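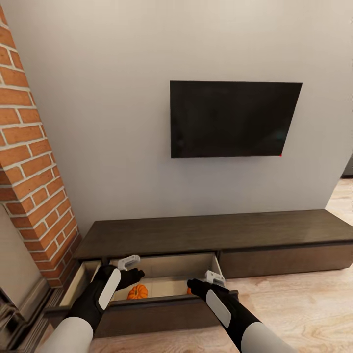
By Marius Furtună | Clusero | 21 Apr 2018

Search reports... Go

To: Till Lenz, Tretgate
Re: Bruvora, house rules for two-arm work in simulation, progress since February

Till, short one, written between runs. Longer tables go in with the cost sheet.

Where we are. Draft 2 of the rules is done and in use on the drawer tasks, the living room set first (TV console, drawer open, small pumpkin in it, both arms reaching in). Kitchen set not started. Vasilică has the text, Emanuel has the checker script. Both are using the same numbering now, which they weren't in February, sorry about that.

What the rules cover so far:

Reach. Both arms may be inside one drawer at the same time but each keeps to its own half unless the task sheet says handover. Crossing without a handover line = run rejected, even if the object ends up where it should. We argued over this one for a week. Tudor wanted a warning only. Went with reject, can be loosened later, hard to tighten once people have runs on file.

Contact. Fingertips may touch the object and the drawer handle. Touching inner walls is logged, pushing on them is a fail. The force limit is still the old one and I don't trust it, see below.

Drawer travel. Open fully before any reach. Half open drawers gave us most of the elbow trouble.

Fixed things. Chimney, TV, wall and anything else not named in the task counts as off limits, no touching at all. Added after review, old draft only said "furniture" and people read that six ways.

Records. Every run keeps its seed, scene version and rule version. No rule version, no run. This is the dull one and the one that has saved us the most time.

Numbers. 3000 runs checked under draft 2. 90 percent passed on records, which is the part you asked about. Of the rejects Emanuel pulled 50 for reading by hand and Vasilică read them blind against the checker. They disagreed mostly on the halves rule, where an arm leans over the middle line but the gripper doesnt. Wording now says gripper, not arm. Draft 3 will have it.

Not done / late:
- force limit. Needs a proper value for light objects. Waiting on Lazăr bench results, promised twice.
- handover section is a page of notes, no more
- partly hidden objects. The rules say "visible to the operator" and dont say from where. Needs a sentence, probably a whole paragraph
- glossary. Tudor started it and then got pulled onto the license renewal

Money. On budget apart from compute, which ran over in the first half because we reran everything after the numbering mess. I'd like to move up to 2 weeks of Tudor's time from the kitchen set to cover the handover section. Need a yes or no from you before we schedule reviewers.

Also: can Tretgate share the stop and hold wording from your own shop floor rules? Ours is thin and I would sooner borrow than write it from scratch.

Next report will have draft 3 attached, and the force value if teh bench people come through.

M.F.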